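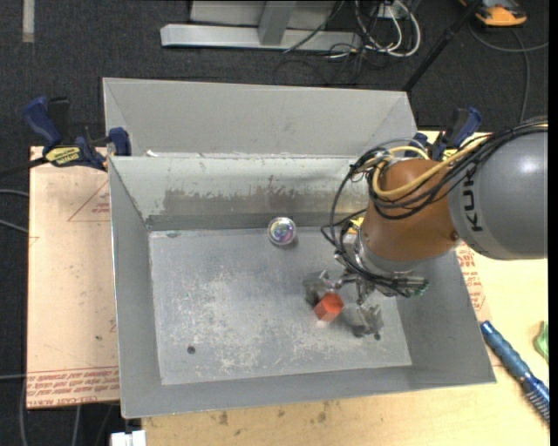

1/ My city Grastville will change the trash and recycling rules in June. I have read the full notice two times, with a dictionary, and I want to share what I understood. Please correct me if I am wrong.

2/ Until now our street had one pickup for everything. From June there will be separate days for paper, for glass and for the rest. The calendar comes by mail. Mine has not arrived yet.

3/ Glass must be rinsed, but labels can stay on. I was removing labels for 3 years! So many evenings with warm water and a spoon.

4/ Pizza boxes: the clean lid goes to paper, the greasy bottom goes to trash. You have to tear it. My neighbors on Kuda Street did not believe me, so I showed them page 12.

5/ Large things like a mattress or a chair you bring yourself to the Testa yard. It is free up to 400 pounds per household in one year. After this limit they take a fee of 60 dollars.

6/ The Divia bus stops near the yard, but of course you cannot take a mattress on the bus. I asked the driver. He was very polite about it.

7/ What I still do not understand is milk cartons. The notice says "coated paper is not paper." Then what is it? If somebody has called the city office about this, please write me the answer. I called in the morning and waited long, then I had to go to work.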